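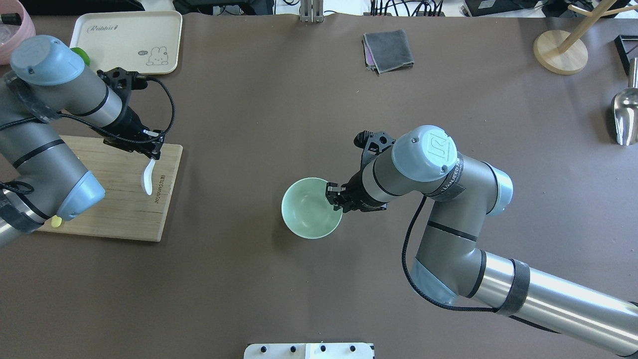
*Fig. 2. Both arms on the kitchen bench: left gripper with the spoon over the cutting board, right gripper on the rim of the bowl.*

## Week 6: the slow slip

Okay, so last time I promised you a real failure, and this one cost me most of April. The task in Fig. 2 sounds like nothing - one arm holds a bowl still, the other one brings a spoon over to it. We ran it 200 times on the Turnura controller, and 27 of those runs ended in a protective stop. I was sure it was the spoon arm (it does all the moving!), so I spent days retuning the wrong side.

Bohdan Hnatiuk was the one who plotted the finger gap on the *bowl* arm. It closed a tiny bit at a time all through the hold. The rim was creeping out of the grip, the controller still reported "grasp OK", and when the spoon arrived the bowl wasn't where the planner thought it was. Contact, force spike, stop.

The grasp check ran once, when the fingers closed, and never again. I wrote that check. Sorry, Bohdan.

**What we changed**

- Finger gap is now checked during the whole hold
- If the gap drifts, the spoon arm backs off first and the bowl arm stays closed
- No more auto-restart after a protective stop, a person has to look and press resume

That last one matters most to me. The old Divberg script would clear the stop and carry on, with your hand possibly still on the bench.

**For next class:** open the log from run 27, find line 1,752, and work backwards to where the gap first moves. Bring a plot, hand-drawn is fine.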